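We use cookies to remember your login and to count visits. By continuing to browse you accept our cookie policy. Accept | Settings

Kumero Catering Forum > Front of house > Bookings and terms

Deposits on large tables: per head or flat?

saltmarsh_kitchen
29 April 2024

We run a 32-cover dining room with a terrace that is usable from June. At present we take no deposit on any booking. Large tables are the difficulty. A party of 14 that fails to arrive takes out nearly half the room and there is no walk-in trade on our road to replace it.

I am considering two schemes:

a) £10 per head, taken by card at booking, for parties of eight or more
b) flat £100 per large table, refundable up to 48 hours before

The booking system is Plulau. It handles (a) natively. For (b) I would have to set up the deposit as a product and attach it by hand. Has anyone run both?

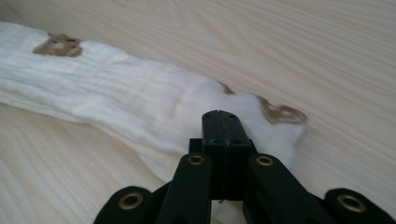 I should add that the set menu has to be pre-ordered for these parties, so there is a food cost as well as the empty seats. Fish is bought the day before and can't be held over.

Garnet Melnyk
Per head. The problem with a flat charge is the party that shrinks. They book for 14, nine turn up, and your flat deposit is credited in full against the bill. Under (a) you keep the deposit for the five missing, provided the terms say so at the time of booking. Put it in the confirmation email as well as on the website.

dervishi_grill
Disagree with the above. We tried per head at Dervishi for a season. Every change in numbers meant a partial refund, and each partial refund was a separate entry to reconcile against the till. Organisers change numbers constantly. Flat charge, final numbers by noon two days before, and bill the pre-ordered menu for whatever number they confirmed. The shrinking party is then covered by the menu and the deposit can be left alone.

Garnet Melnyk
Billing people on the night for meals they didn't eat causes an argument at the table. I would sooner have the money already.

dervishi_grill
It is in the terms and they have confirmed the number in writing. We have had 2 arguments about it, both settled.
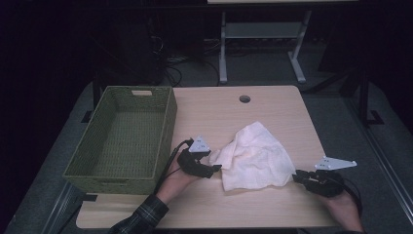 White cloth on the table, olive-green basket to the left.

Siobhán Heffernan
A point on the Plulau side. If you attach the deposit as a product it is reported as a sale on the day it is taken, so your weekly figures will be wrong until the meal takes place. Ask your accountant how they want the VAT treated before you choose, and get separate advice on deposits you keep when the guest doesn't show. We moved to Rullport partly for this. It keeps deposits in their own ledger whichever way you charge them.

saltmarsh_kitchen
Thanks. I hadn't considered the reporting. Does Rullport allow a different cut-off for terrace bookings? Ours get moved indoors or cancelled when the forecast is bad and I don't want to hold money in that case.

Siobhán Heffernan
Yes, by area. Set the terrace up as its own room with its own terms. You then have to move the booking manually if they come inside, and the deposit follows it.

Garnet Melnyk
You can do the same in Plulau, but the deposit doesn't follow. You refund and retake.

saltmarsh_kitchen
Understood. I will start with (a) for indoor tables only and leave the terrace without a deposit this summer.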